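Subject: Re: Skumier coat pattern -- lining comes up short at the hem
Date: Tuesday, March 11, 2025
To: sewing and dress list

On the Skumier coat, a list member wrote:

> I cut the lining exactly as the sheet says and it is 2 cm
> shorter than the shell once the hem is turned up. Is this
> meant to happen, or have I gone wrong at the back pleat?
> I am using the Devlow viscose twill, if that matters.

You haven't gone wrong. The lining is drafted short on purpose, so that it hangs clear of the hem and leaves a small fold of ease when you catch it down. What the sheet leaves out is that the fold needs to be pressed in before you sew, with the coat on a hanger. If you do it flat on the table it will pull, and you'll see a ridge along the outside.

I made mine in September in a wool from Kahsay and had the same worry. I unpicked the hem twice before I compared it with an old Todo jacket of mine, which is built the same way.
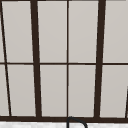
The back pleat is a separate matter. The notch on piece 6 is in the wrong place on the first printing. It should line up with the neck seam, and on the printed sheet it sits below it. Check the corner of your envelope: if the number is 409 with no letter after it, you have the first printing. Move the notch up to the seam line and carry on as normal.

As for the twill, it does matter a little. Viscose drops, so hang the lining overnight before you level it. I would also go down a needle size and use a longer stitch than the sheet gives. The stitch it suggests puckered on every scrap I tried.

One more thing while I'm on the coat. The collar stand is drafted for a fairly thin cloth. In anything heavier, add a little to the upper collar only -- not the under collar -- or the edge will roll the wrong way.
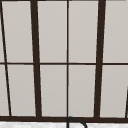
Marion wrote back off-list to say that she'd had no trouble with the notch but had found the sleeve lining tight across the elbow, and that she now cuts the sleeve lining one size up and eases it in at the armhole. I haven't tried this on the Skumier, but I've done it on other coats and it works well enough if the shell fabric has some body.

If anyone has the second printing, could you look at piece 6 and tell me whether the notch has been moved? I'd like to put a note in the list archive.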